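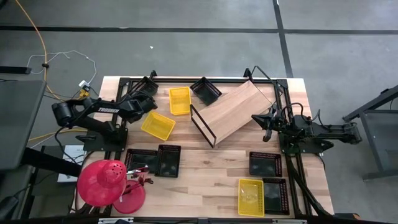 Figure 2. Bimanual cell used for the gripper comparison.

4.1 Setup and protocol
We compared the stock parallel gripper with the Povia fingertip set under the same Zundton controller. Each condition was run for 50 trials per object class, and fingertips were swapped on both arms between blocks. The baskets, yellow and black, were placed at varied angles on the tabletop, with the arms mounted on opposite sides. The wooden shelf was treated as an obstacle. A trial ended at 281 control steps or when the operator stopped it. We discarded 7 trials in which the controller dropped its connection and repeated them on Sunday with the same start poses. Grasp force was left at the Vinness default in both conditions.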